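Home Recording Guide: Handling Small Produce
Issued by the Memance Training Office. Revised 03/05/2024.

These tips are intended for households that record kitchen tasks with the hand-held gripper. They supplement the general handbook and apply to cherry tomatoes, grapes, small plums and similar items. Questions about equipment should be directed to Gil-soo So; questions about accepted tasks, to Şükran Tekin.

Preparing the table

Use a table that can be approached from at least two sides. A patterned tablecloth may remain in place, provided it is smoothed flat and does not slide when a tray is moved across it. Ordinary furnishings need not be removed from the room.

Choose a shallow tray with low walls. High-sided bowls force the wrist into a steep angle, and the robot arm may be unable to repeat the motion later. Spread the produce so that the jaws can pass between most pieces. Pieces of several colors and sizes are preferred to a matched set.

Approaching a piece

Bring the open jaws down on either side of the piece and pause briefly before closing. The pads should face the widest part of the fruit. If a stem is present, keep it clear of both pads.
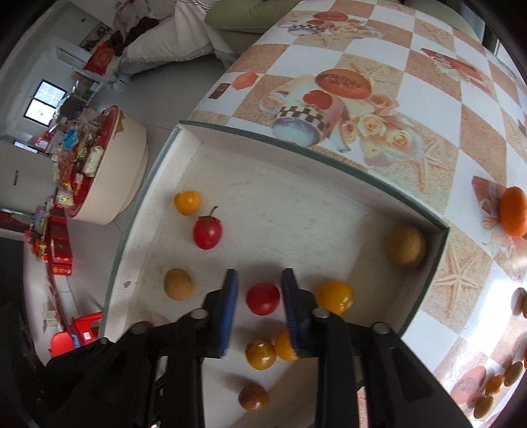 Open jaws placed on either side of a red tomato in the tray.

Close the jaws slowly until the piece is held, then stop. Continued squeezing splits the skin of ripe tomatoes, and the recorded motion will teach the robot to do the same. Participants who are new to the tool should practice with firm fruit for 30 minutes before submitting any recordings.

A piece resting against the wall of the tray should be taken with the jaws parallel to that wall. Do not push it to the center with a finger of the free hand. Nudging it with the gripper is acceptable and should be left in the recording.

Lifting and moving

Raise the piece straight up until it clears the wall of the tray, then carry it to its destination at an even pace. Lower it until it touches the surface before opening the jaws. Dropping from a height is the most common fault found in review. Of the 754 recordings examined by Elif Naz Başaran in July, about 30 were returned for this reason alone.
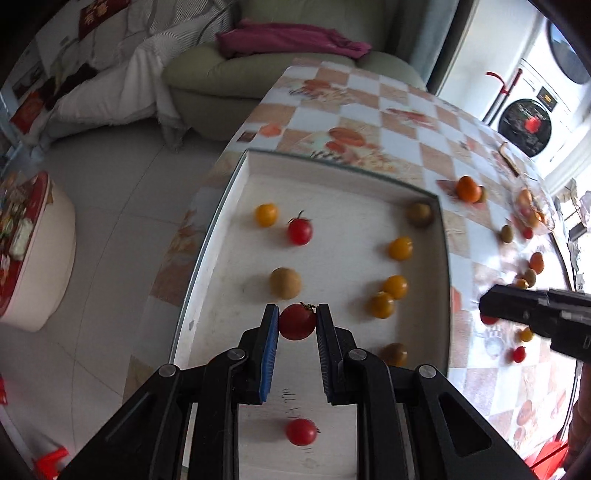

When both hands are used, each hand should work with its own gripper and keep to its own side of the table wherever possible. Avoid crossing the arms. If both grippers must enter the tray, allow one to withdraw fully before the other descends. Participants using the remote-control station follow the same order, with the slower speed setting selected.

Mistakes

A dropped or missed piece does not spoil a recording. Pick it up with the gripper and continue. Stop only if juice reaches the pads or a piece falls to the floor.

Cleaning and storage

Wipe the pads with a damp cloth after every 16 recordings and dry them fully. Dish soap may be used on the pads; it should be kept away from the pivots and screws. Produce that has been handled should be washed before it is eaten. Store the gripper with its jaws open, in the case supplied.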